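August 9, 2025
By Adaeze Dauda

I caught Chiamaka Akpan on her lunch break at Plivomley, where she spent years packing sample kits by hand – 90 on a good shift, she tells me, with sore wrists to show for it.

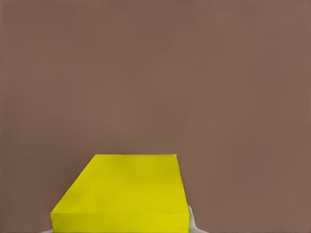 Her job has changed a lot since June. She now sets up practice runs in simulation before the arm out on the floor gets a new pick, and she showed me one on her monitor. It's simple stuff, a yellow block with a pale finger at its right side and plain brown all around. "I used to think programming was for other people," she said. "Then they gave me 40 hours of training and a better chair!"

Did anyone lose work over it? She took a while with that one. Two people from her line moved to shipping, and one of them, Danjuma, still misses the old crew (they had a radio, and opinions about it).
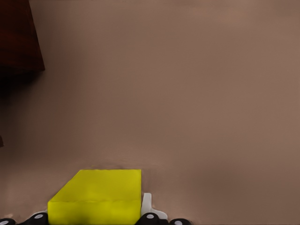 "I miss the talking," Chiamaka said. "You can't chat when you're staring at a screen." She'd like the packers to get a say in which jobs go to the arm next, and she's asked her manager twice. No answer yet – but she's going to keep asking.

Comments

Ikechukwu: We had the same thing at Onuoha. The wrists do get better.

Nkechi A.: Did her pay go up too? Would love to know.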